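March 2023

By the Travel Desk

Visitors to Peduvbridge have long treated the city as an expensive stop between the coast and the mountains. Hotel rates in the old quarter climb steeply in December, and a dinner near the harbor can cost more than a night's lodging elsewhere. Travelers who plan with some care will find the city well within reach.

Transportation is the first consideration. The 72-hour Farnov pass covers every tram, bus, and ferry in the city, including the airport line, and is sold at machines in the arrivals hall. It must be stamped before the first ride.
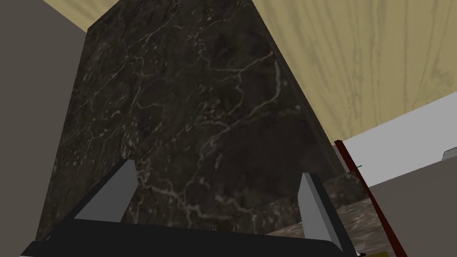 Lodging is most affordable in Gultberg, the hillside district across the river. The neighborhood has over 80 guesthouses, most of them family businesses with fewer than ten rooms. Breakfast is usually included, and the tram to the central square runs until midnight.

The Hallgrímsson museum waives its admission fee on the first morning of each month. Tickets for the free session are limited to 100 and may be reserved online one week ahead. The garden behind the museum is open daily at no charge.

For meals, the covered market on the Gultberg side offers soup, bread, and smoked fish at counter prices. Most stalls close by three in the afternoon, and several accept only cash.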